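The Burkadell Festival Pass, Reviewed After a Full Season

December 3, 2025

I have been going to film festivals for most of my adult life, and I have never once been organized about it. I used to buy single tickets, lose them in coat pockets, turn up at the wrong theater and end up seeing a documentary about salt when I had paid for a Polish family drama. (It was a lovely documentary, I should say, and I still think about the salt.) So when the people behind the Carkville festival started selling the Burkadell pass this September, one card that gets you into everything at both of their theaters plus the online library afterward, I bought it the same evening and told my sister she was buying one too.

I've now used it through the festival itself and well into the online part, and several of you wrote asking whether it's worth the money. The short answer is yes for most people. The long answer is the rest of this page, so please get yourself a cup of something.

What you get

The pass comes as a plain card in an envelope with a fold-out schedule, and I was very happy to see that schedule on paper. It lists every screening at the Matheson, the big old house downtown with the balcony, and at the Wallier, the smaller one by the river where the seats are better and the coffee is much worse. You still have to reserve each film on the website, but the reservation costs nothing and you can cancel up until the doors open. I canceled a great deal. I am a person who is full of ambition at breakfast and wants to go home by supper.

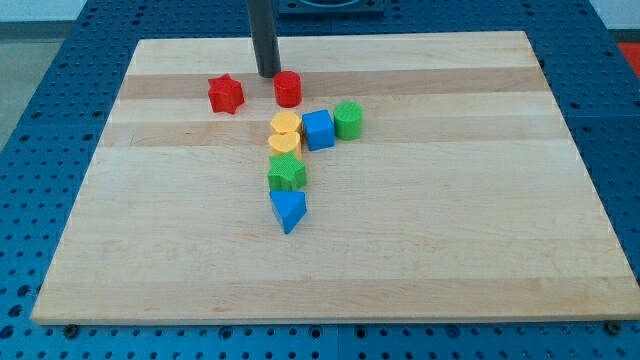
Reserving was easy once I had the hang of it. The page opens each morning for the following day's films, and the popular ones go fast. I missed the opening night gala entirely because I was on the phone with my dentist, and I'm still a bit sore about it (the gala, though the tooth too). For everything else I got a seat, and for the foreign shorts I could have had a whole row to stretch out in. There's a waiting line for pass holders at each theater as well, and twice I got in that way with a few minutes to spare.

The films

A pass is only as good as the program, so let me say something about that. This year's lineup leaned heavily on first features, and they were a mixed bunch, as first features are. The one I keep pressing on everybody is Ryszard Kozłowski's picture about two brothers who run a ferry and haven't spoken in years. They work the same boat, one at each end, and everything gets said through the passengers. It moves slowly and there is hardly any music, and by the last crossing I had my scarf up over my face. He came out afterward for questions at the Wallier and was so shy that he answered most of them to his shoes, but he stayed until the very last person had gone through, which I thought was generous of him.

I also loved a noisy little comedy set in a wedding hall, and I did not love a very long film about a lighthouse that my sister declared the best thing she has seen in her life. We argued about it all the way to the parking lot and then again on the phone the next day. That's a good part of what I'm paying for, if you ask me.

With the pass in my pocket I took chances I would never have taken on a single ticket. I wandered into four films knowing nothing except the title. Two were wonderful, one was fine, and I left the last one early to go and get soup.

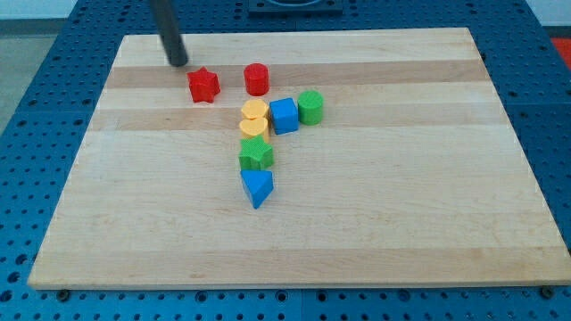

The online library

After the closing weekend, the pass turns into a login, and this is where I have some grumbles. The films are all there, or nearly all - a couple of the bigger titles were held back by their distributors, and I do wish that had been printed on the envelope. The picture on our television was clear and the subtitles were a good size, larger than I'm used to, and my eyes were grateful.

The search, though! You can look for a film by title or by director and that's the lot. If you half remember something about a beekeeper, you are going to be scrolling for a while. It also forgets where you stopped. I fell asleep in the middle of a film from Portugal and had to hunt for my place the next evening, and I'm fairly sure I watched the same argument in the same kitchen two nights running.

I wrote to the help desk about it and had a kind reply the next day from somebody who had clearly read my whole message, long as it was. No promises, but they said a bookmark feature is on their list.

Who should buy it

If you see more than a handful of films at a festival, get the pass. If you live close to either theater, definitely get the pass, as you'll find yourself popping in after work the way other people pop into a bakery. If you only ever go to the gala and one big premiere, stick to single tickets, and reserve early, and don't schedule your dentist.

Parents of small children should know that there is no family version. The Saturday-style matinee cartoons are included, but each child needs a ticket of their own at the door, and I heard some unhappy discussion about that in the Matheson lobby.

I've put my name down for next year's pass already. My sister has too, on the condition that I come with her to whatever the lighthouse man makes next.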